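Trainers & Sneakers Help > Care and Repair

Sole coming away at the toe on pair kept in box, worth regluing?

Posted by prirby_laces
Nov 15, 2021

I have a pair of Bárány Court Mids in the navy and gum colourway, size 9. I bought them from the Skirkevham outlet when the shop was clearing old stock and put them away in the original box. They have been worn 6 times, all indoors. I got them out in May and they looked fine. Last night I put them on and the left sole has come away at the toe, far enough to get a fingertip in. The right one is still tight but there is a yellow line where the glue is.

The midsole itself feels firm. It doesn't crumble when I press it with my thumb. The upper is leather and in good condition, and the strap and stitching are all sound.

I emailed Grondbridge, the repair place, and they will do both shoes but the wait is long and I'd have to post them. My questions are whether this is a job I can do at home, what glue to use, and whether I should do the right shoe at the same time even though it hasn't gone yet. I want to wear them, I'm not bothered about resale.

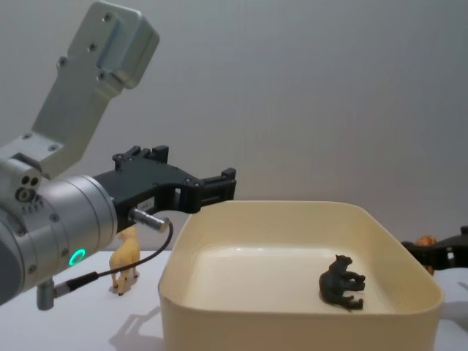 I should add that I've already tried a bit of ordinary superglue at the very tip. It held for one evening and then cracked when I bent the shoe. So there is some of that on there now as well, and I don't know if it has to come off.

Norbert Tóth
Member, 1460 posts

Yes, you can do it at home if the midsole is firm. Crumbling foam is the thing that can't be glued and you say you haven't got that. Check the heel as well as the toe, pressing hard along the side with something blunt.

Superglue dries brittle and won't flex with the shoe. It has to come off. Scrape what you can with a blunt knife, then use fine sandpaper until both faces are dull. Wipe with a little acetone on a cotton bud and keep it off the paint on the midsole edge, as it will take the colour straight off. Mask the edge first with low-tack tape.

For glue you want a contact cement made for footwear. The procedure:

Open the gap gently as far back as it will go without forcing it. Stop where the old glue is holding.
Brush a thin coat on both faces, right into the corner.
Leave it until it's tacky, usually about 15 minutes but go by the tin.
Warm both sides with a hairdryer.
Press together starting from the back of the gap and working forward to the toe. You only get one go at lining it up.
Stuff the shoe firmly, wrap it with strips of old inner tube and leave it overnight at least. I leave mine for 2 days.

I would leave the right shoe alone until it opens. You'd do more harm prising a good joint apart.

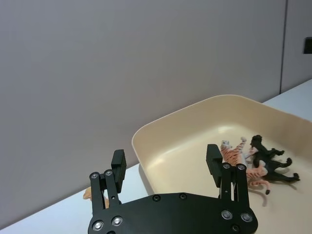 Gripper open, with the table and tray visible between the fingers.

On storage, take the paper out of the box and keep them somewhere in the house that stays at an even temperature. Lofts and garages are the worst places. Wearing them now and then does them good.

Urszula Gajewski

Agree with most of that but I'd do thinner coats. I put 3 on the suede side of mine, letting each one dry, and it has held since. Leather may need fewer. If the upper side is very smooth where it meets the sole, rough it up more than you think.

Also don't use G clamps. I did and it left a dent in the foam that never came out.

gumsole_dave

just send them to grondbridge, they did my boots and they were fine. took ages though

prirby_laces

Thanks all. The superglue is off and I've masked the edge. Heel is solid on both. I'll order the contact cement and leave the right one as it is for now.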